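Web Integration Workshop, Unit 2: Webhooks and Keeping Stock in Sync

This site uses cookies to remember your course progress. Accept all | Manage preferences

Instructor: Chin-lung Hsueh

Last time we got the Lorkholm storefront talking to our own server, and a lot of you stayed late to poke at it, which made my week! Now we turn the conversation around. Instead of asking the store every minute whether anything has changed, we let the store call us.

A webhook is a plain HTTP POST. Something happens in the shop (an order is paid, a product is edited, a customer cancels) and the shop sends a small JSON body to an address you gave it earlier. Your server reads it, does its work and answers with a 200. I love how little there is to it. You already know every piece from Unit 1.

Our practice shop is Jeltside, a grocery store with a catalog of 157 products. The warehouse side is a separate app called Politis, and it keeps its own stock numbers. The two have never met. Your job is to write the piece in between.

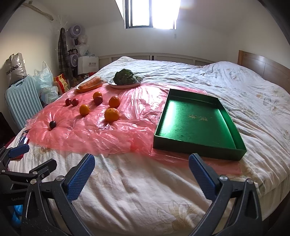
Start with the order event. When it arrives, do the following before anything else:

- Read the raw body, before any JSON parser touches it.
- Compute the HMAC of that raw body with the shared secret.
- Compare it to the signature in the header, using a constant-time compare.
- If they don't match, return 401 and stop.

The raw body part trips people up every September. Most frameworks parse JSON for you, and when you turn the object back into text the spacing or key order can change. One different byte and the signature fails, even though the data looks perfect in your log.

Next, answer fast. Put the event in a queue, send the 200 once it is safely stored, and let a worker talk to Politis afterward. The practice shop waits around two seconds for a reply and then sends the same event again. So you will get duplicates! Even a quick server sees a few of them.

That brings us to my favorite word in this course: idempotent. Handling the same event twice must leave the stock exactly as if you had handled it once. Keep a table of event IDs with a unique constraint. Insert the ID and change the stock in a single transaction, and if the insert fails on the constraint, skip the event. It's four or five lines of code, and it saves you from selling the same crate of lemons to two people.

Events can also show up out of order. Compare the updated_at value to the one you stored, and drop product edits that are older.

For the lab, deploy your handler to the Trirkonport sandbox and press Replay on any past order. Stock should stay put on the second run. Bring your logs to class, especially the ugly ones.

Reading: the Unit 2 notes on queues and retries, plus the comments in verify.js.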